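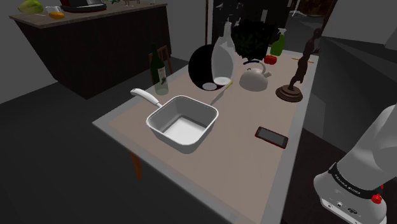
A reader of the May report asked whether a policy trained only on rendered tables could be said to have learned anything about clutter, or whether it had just learned where our objects usually sit. The question is fair and most of this period went into it.

Trarnura progress report to Clekico
Aug 6, 2023
Work package: grasp selection among mixed household objects

Method
The May results used fixed object positions with small offsets. We have replaced that with a full re-draw of the layout at the start of each episode. Object poses are sampled over the whole tabletop and rejected if meshes intersect. The pan handle may overhang the table edge, as it would in a real kitchen, and such layouts are kept. Camera position is drawn separately from the layout, so the same arrangement can be rendered from more than one side of the table.

Training used 1,000 layouts. A further 100 were held back and not looked at until the policy was frozen. Rendering and physics both run in Prieto on the Clavby cluster.

Results to date
On the held-back layouts the new policy completed 71 – the May policy, run on the same set without retraining, completed 38. A completed episode is one where the named object is lifted clear and stays in the fingers until the time limit. We take the gap as evidence that the earlier policy leaned heavily on position.

Failures were sorted by hand. The largest group involves handles. The planner picks a grasp on the handle of the pan or kettle, the fingers close, and the object rotates out. The second group is occlusion. Where a large dark object stands in front of a bottle, the depth estimate for the bottle's base is poor and the approach comes in low. Translucent vessels give trouble of the same sort, though less often. 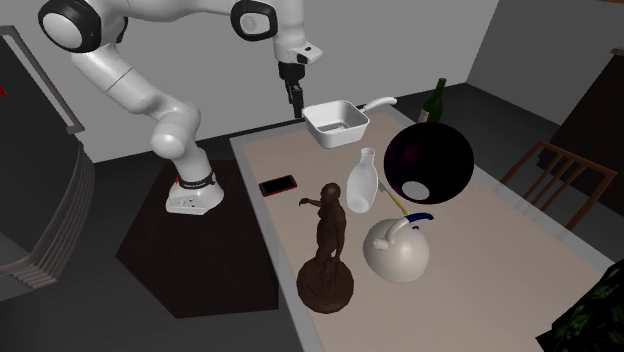

Figure 2. Gripper pointing down beside the saucepan at the far end of the table, Prieto render.

Compute
Training took 219 GPU hours, about 15 per cent over the plan. The excess came from the rejection step, which is slow on crowded tables. A coarser collision check is being tested.

Next period
Handle grasps will be scored with a torque term. The occlusion cases will be re-run with a second camera view before any change is made to the depth model. Transfer to the physical arm stays where it was in the schedule – no hardware results are claimed in this report.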